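The Undent bowls set is out, and we're really pleased with how it came together! It holds 2356 episodes of a two-armed robot moving bowls and other small tableware between a tabletop and a low rack, recorded for the Zokero project. We made it to test one idea: does a policy learn better placing if it gets a short burst of practice on the height change alone, before it ever sees a whole task?

## What we did

Each policy was trained in two stages. Stage one uses 215 short clips, trimmed to the moments just before and after a bowl leaves or meets a surface. Stage two uses the full episodes. The baseline, Tosiver, skips stage one and gets the same total number of training steps, so neither side has more computing time to play with.

Both policies get a fixed view of the workspace and the close-up views from the grippers. The rack is the hard part (and the fun part). From the fixed camera its top is seen from underneath, so a policy has to lean on the close-up view to judge where the slots end and the plain border begins.

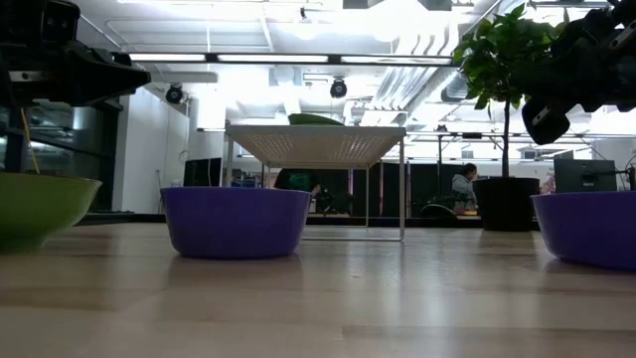
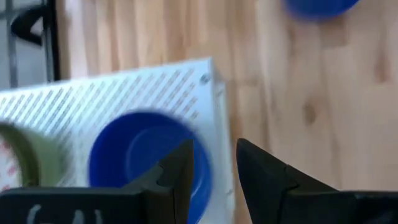 *Fixed workspace view first, then a gripper view with a blue bowl on the rack. Both come from the same session.*

Colour is worth a warning. The same kind of bowl can look purple in one camera and blue in another, and we have left that alone. If your method matches objects between views by colour, please try it on a handful of episodes before you start a long run.

## What we found

We ran 700 test trials, split evenly between the two policies. The staged policy beat Tosiver on rack placements in every group of start positions, and the gap was widest when the bowl began far from the rack. On plain table-to-table moves we saw no difference worth reporting – a nice result in itself, as the extra stage doesn't seem to cost anything there.

We also tried cutting stage one down to 10 clips. It still helped a little! We'd love to see someone push on that.

## Using the data

- `episodes/` has joint positions, gripper opening and all camera streams
- `clips/` has the stage one material
- `splits/montecinos.json` is the split used for every result above

Start with the Montecinos split if you want to compare with us. Background people and room lighting are left as recorded, so crop the fixed view if your model latches on to them.

## Known problems

Gripper views are soft up close, and fine edges smear. A few episodes from February have a late first frame in one gripper stream; they are marked `late_start` in the index. Depth is not included.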